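How to clean scuffs from a white table

Small dark marks come easily on a white table, and many people scrub too hard. I use this method in my kitchen since May and the surface stays smooth.

You need 300 ml of warm water, 2 drops of dish soap, a soft cloth and baking soda.

1. Take away the crumbs with a dry cloth.
2. Mix the soap in the water and wipe the whole table. Wait two minutes.
3. For marks that stay, put a little baking soda on the wet cloth and rub in small circles, without pressing.
4. Rinse with clean water and dry immediately. 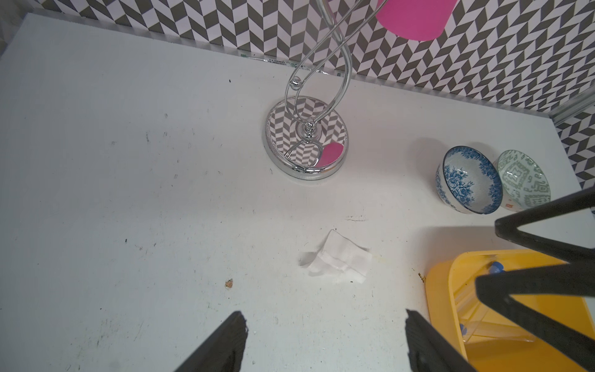 White tabletop with specks and scuffs, next to the tiled wall.

Go slowly along the seam at the wall, where dirt likes to collect. Do not let water stand there. If you have a metal stand on the table, lift it and dry the base before you put it back.

Please do not use steel wool or bleach. On my old Tukano table it left a dull place which I could not repair.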